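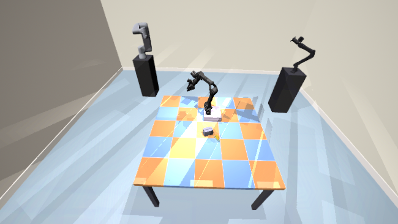 Robot arm on a chequered table, computer rendering.

Plelunholm Health Board has published its budget for community dental care. The full paper is on our website, and the main points are set out in this thread.

The board will spend £2,668 for each place on the new children's dental programme. This covers check-ups, fillings and, where needed, treatment under sedation. It does not cover braces, which remain under the hospital budget.

The programme will open at 3 clinics: Nokimau Road, Rafferty Street and the health centre at Bemach. Evening sessions will be held at Bemach only.

Several news reports have stated that adult charges will rise to pay for the programme. The budget contains no such rise. The money comes from the reserve set aside when the mobile unit was withdrawn, as shown in table 17 of the paper. 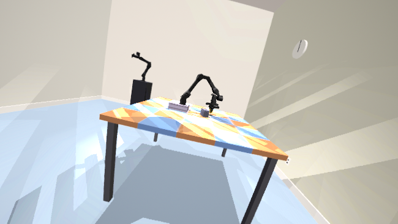
Do families have to register again if their child already sees a dentist at one of these clinics?

Existing patients will be moved across by the clinic, and parents will receive a letter with the new appointment details.

Members opposed to the budget asked for the reserve to be kept until the regional review reports in November. The motion was debated and lost. Their written objection is printed in full at the back of the paper.

We have also been asked about waiting times. The board's target is for a child to be seen within 35 days of referral. Results against that target will be published every quarter, clinic by clinic, 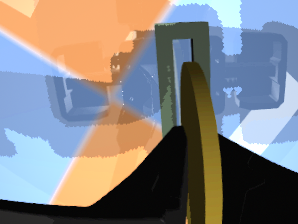 and will include referrals that were cancelled or returned to the family doctor. Earlier reports left these out, which made the figures hard to compare with those of neighbouring boards.

Comments on the budget may be sent in writing or handed in at any clinic reception before 5 pm. Replies posted under this thread are not treated as formal responses.

Large-print copies of the paper can be requested from the board's office.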